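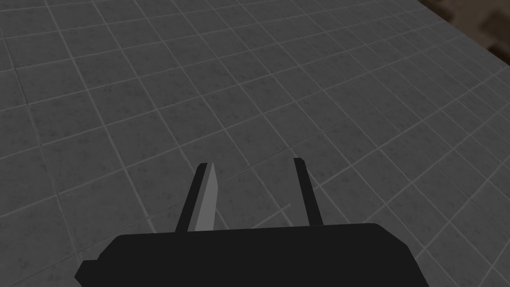
Spring cleaning week at the Drindeck building

Dear residents, in April we will again have the cleaning of all common floors. It starts on the ground floor and goes up, one floor every morning from 8:30. Please take your shoes, umbrellas and baby strollers inside the apartment the evening before. Door mats also, please.

Last year many of you asked why the tiles looked dull soon after the washing. The cleaning company, Rahman, explained that too much soap was used and it left a thin film. This time they will use Drinix, 300 milliliters for one full bucket, and then rinse with clear water. If you wash the piece of floor before your own door, please do the same and do not add vinegar – it is bad for the grout.

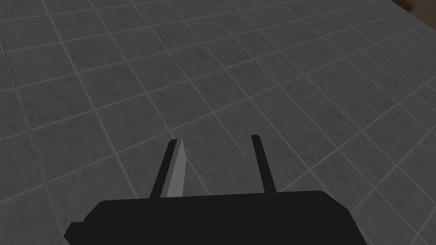

Gray tiles with light grout lines.

The elevator stays in use the whole week, but it will stop for three hours on the first morning. If this is a difficulty for you, write to the office or ring at apartment 101 before the end of March.

One more point about the storage rooms. The company Zadeck will collect old furniture from the back yard on the last morning. Only pieces with a yellow sticker will be taken. Stickers are free and you get them in the office, three for each apartment. Paint cans and batteries are not accepted.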